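Why does a tanker sit off the terminal for days before it unloads?

Posted by Skestar in Shipping and Trade

I follow fuel shipments as a hobby, mostly on the free ship tracking maps. In June I watched a gasoline tanker called the Zuma arrive off a refinery port and drop anchor. It stayed there for eight days before it moved to the berth. The local news had been talking about shortages and long lines at gas stations the whole time. If the country needs the fuel that badly, why leave it sitting offshore? Is it a payment problem, or is this normal?

3 replies

Asif Marwat
I worked in a port agent's office for a number of years, mostly on product tankers. Eight days is long but I have seen worse. The usual reasons are a berth that is already taken, shore tanks that are too full to receive the cargo, or paperwork. The ship's master sends a notice of readiness on arrival, and after that the clock starts on the time allowed for unloading. Once that time is used up the charterer pays demurrage, a daily charge for keeping the ship waiting.

Payment can be part of it. Many sellers won't release the cargo until the bank confirms the money or the original bills of lading turn up. With a country under sanctions this takes longer, as fewer banks will touch the deal -- sometimes the cargo is paid for in crude or in gold and somebody has to agree on the value first.

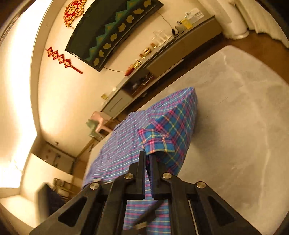 Does the fuel get tested before it comes ashore?

It's sampled from the ship's tanks by an independent inspector, and the terminal normally waits for the lab results before it opens the line. If the octane or the sulfur is off, the two sides argue over a discount or the cargo gets blended. That alone can add a day or two.

tiklow
Probably sanctions. They all wait.

Han
Check the draft on the tracking map if it shows one. The crew enters it by hand, so it can be out of date, but if it drops after the ship leaves the berth then it probably unloaded. I logged one that anchored for 30 hours, went in, and came out with the same draft it arrived with. Either they forgot to update it or the terminal turned it away. I never did find out which.

Also, don't assume the gas station lines will go away once a ship is in. The fuel still has to be trucked inland, and in a lot of places the trucks are the bigger problem.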